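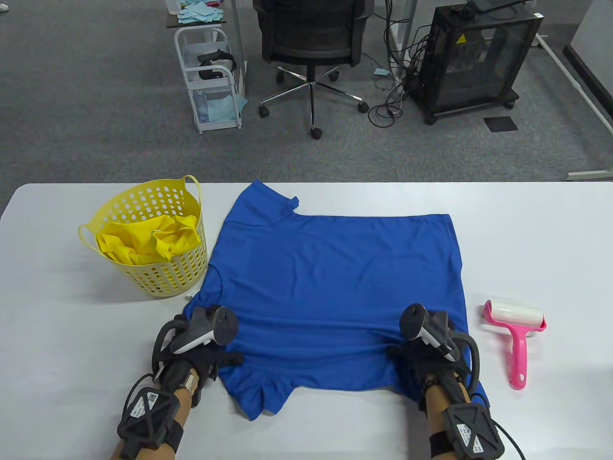 Right, I have now eaten the fish soup at Oddsson three times in a fortnight and I need to talk to someone about it, so it's going to be you lot. It costs more than I'd like and the queue goes out of the door by noon, and I don't care. First bowl, I went in thinking soup is soup. Second bowl, I brought Þórey Eyvindsson along to check I wasn't imagining things. You know how a blue t-shirt spread out on a white table still has those little creases across the middle, however much you smooth it? The skin on top of this soup does that when it comes to you, it's that creamy. Third bowl was yesterday. I'm not sorry.

What's in it, as far as I can tell: haddock, a bit of smoked something, leeks, potato cut very small, and loads of butter. Þórey says there's curry powder. I say there isn't. We asked and the lad on the till said "could be", so thanks for that.

The bread though. Dark rye, sliced thick, a bit sweet, still warm on two of my three visits. They give you two slices and you will want four. Extra bread is charged, and I think that's mean when the soup is already the price of a main.

Someone's going to ask about Cillex across the road so I'll get it over with. Fine soup! Perfectly nice! But it's thin, and they put dill on everything, and last time my potatoes were hard in the middle. I sent them back and got the same bowl with different dill.

Brynhildur Hauksdóttir swears by the place up the hill, Stornel, and I did go, back in June. It's a lamb soup really, they only do fish on Fridays. The lamb is very good - big soft bits, plenty of swede - but I'd walked up there wanting fish and I sulked through most of it. Will try again on a Friday and be fair.

Bits and pieces about Oddsson while I remember. Sit at the back, the front tables get the draught every time the door goes. The small bowl is plenty unless you've skipped breakfast. Don't bother with the salad, it's mostly cucumber. Coffee is from a flask but it's free if you've had soup, and you can fill up again.

Puddings: had the rhubarb cake once. Dry at the edges, lovely in the centre, so ask for a middle piece. The woman serving gave me a look but she did cut me one.
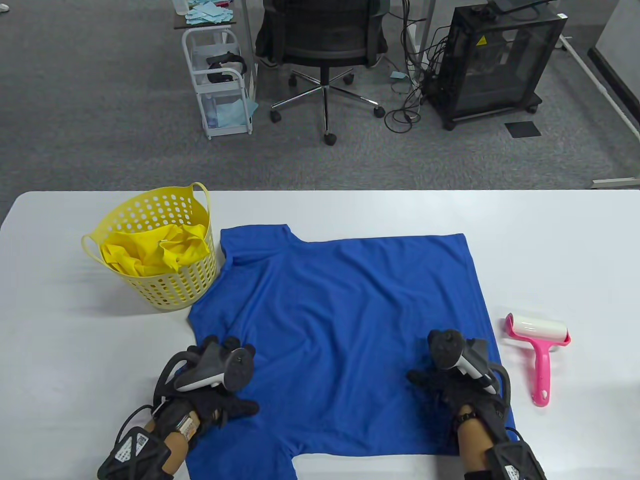 And before anyone says make it at home, I tried on Sunday. I bought the haddock, I bought the leeks, I put in what felt like a criminal amount of butter. It split. Tasted all right but it looked like something you'd mop up. If you know how to keep the cream from doing that, please tell me, I've got six portions of it in the freezer.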